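Ticket: Tray edge lost in Dramo segmentation
Opened by: Zlata Sirko
Component: Hladun perception node

Hi all, and thanks for your patience with me on this one! Since the July update the node keeps merging the green tray with the table, so the planner gets one big surface and refuses to plan a grasp. I replayed 32 clips and it failed on 9 of them, mostly the ones where the rim is low in the view.

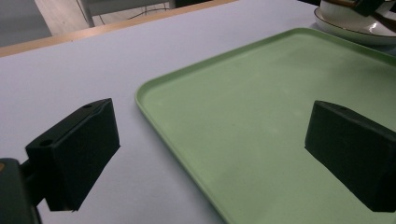 Clip frame 295, left rim of the tray between the open fingers

My hunch is the depth threshold, as the rim is so low. I set it back to the old value and reran the same clips, and now only two fail (lovely, but I'd still like to know why). Could someone check whether the color weight is being read from the config at all? I changed it to 20 and saw no difference whatsoever.

Status: open, waiting on config check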